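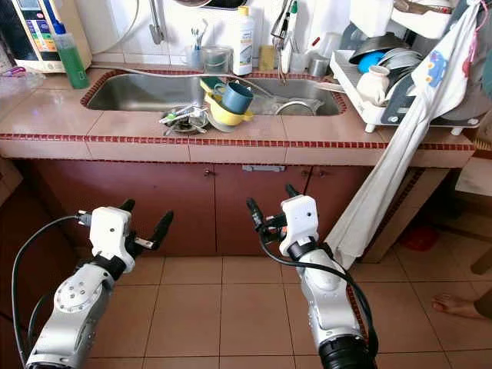

Figure 13.1 Two arms with black-fingered grippers at a tiled kitchen sink. The mug in the basin is the target object for Exercise 4.

Chapter 13
Comparing Grippers Without Fooling Yourself

Every gripper is excellent in its own brochure. The brochure object is usually a cube, often foam, and it sits alone on a table with the patience of a saint. Then the gripper meets a mug lying tipped in a sink beside a metal strainer, and the buyer starts rereading the warranty.

This chapter is about the gap between those two objects, and how to measure it. In Chapter 12 we compared controllers with the hand held fixed. Now we hold the controller fixed and change the hand, a harder job than it sounds. Swap the fingers and you have also changed the weight at the wrist, the reach, the cable slack and, if your lab is like ours, the mood of the person with the hex key.

Our running case is the Drodthorpe trials, in which two parallel-jaw grippers, the Bandix and the Verkley, were given the same household chores. Each made 2,000 grasp attempts. The Bandix won on speed. The Verkley won on dishes still in one piece. Both makers announced a victory in January, and by the rules each had picked for itself, both were right.

Section 13.1 defines a grasp attempt. Skip it at your peril — most published quarrels over success rates are quarrels over what counted as a try. Section 13.2 covers choosing objects, including the Farina set of 23 kitchen items, several of them chosen out of what we can only call spite. Section 13.3 deals with wear in finger pads, and Section 13.4 with how many trials you need before a difference deserves a graph.

Before You Begin

You will need your error-bar notes from Chapter 9 and a log sheet with a column for "other." Make that column wide.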